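The Basket Run

1. Kollance

Markos Konstantinidis had been told to pick a controller by the end of February, and he had put it off until the heating in the Misomari office broke and there was nothing to do but sit near the computer.

There were two candidates. Kollance was the one the company already paid for. Tikdale was the one Manolakis wanted, and Manolakis signed things. Both would drive the same simulated arm with the same black two-finger gripper over the same table, 60 tries each.

He started Kollance at nine in the morning and watched the first few with his coat on. It was slow going down and slow coming up. Once it was over the basket it waited, long enough that he leaned in to see if the program had frozen. 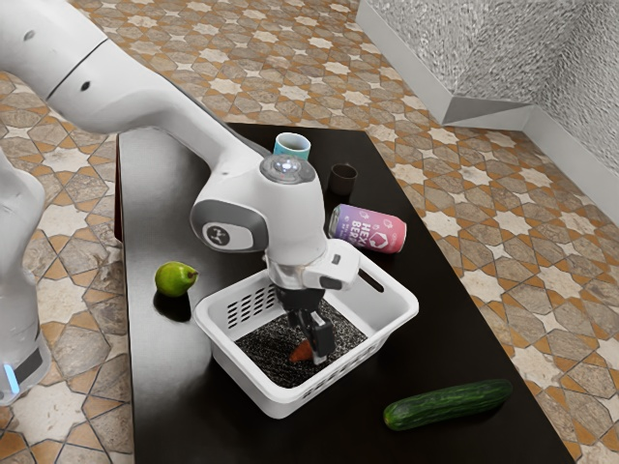

Kollance controller, fingers closed at the bottom of the basket.

Manolakis called before lunch.

"How's mine doing?"

"Yours hasn't started."

"What's the other one doing?"

"Waiting," Markos said. "Then it goes down. Then it waits some more."

"You can't sell waiting."

Markos wrote that on the back of an envelope. Kollance finished with 56 good tries and 4 bad ones. He played the bad ones back twice each and ate a sandwich over the keyboard.

2. Tikdale

Tikdale was fast. It came in at an angle Markos would not have chosen and fixed it on the way down. He found he was enjoying himself, which annoyed him.

Then he noticed the can. The can was there as clutter, along with the cucumber and the cups. All either controller had been asked to deal with was the basket. He stopped the playback with one finger right over the silver end of the can and the sweet potato still lying on its mat.
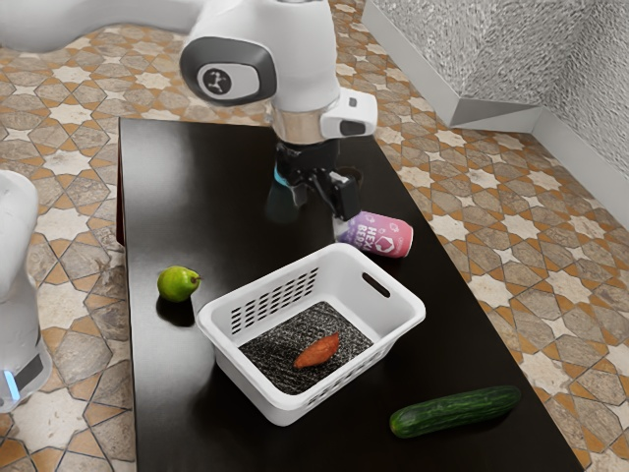

3. Step 218

He went through the log one line at a time. At step 218 the target changed from the basket to the can -- no error, no warning, just a new set of numbers. He ran it again from the start and got the same thing at the same step.

By four it was getting dark. He sent the arm back and left the table up on the screen while he looked for his phone.
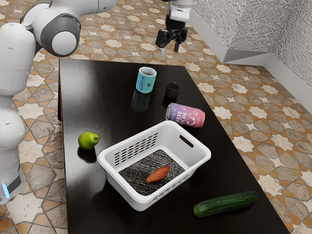
Between tries, gripper open past the far end of the table.

"It's fast," he told Manolakis.

"I said so."

"It went for the can."

There was a pause on the line. "Did it get it?"

Markos looked at the envelope, then at the screen.

"I stopped it," he said.

"Well, start it again," said Manolakis. "I'm coming over."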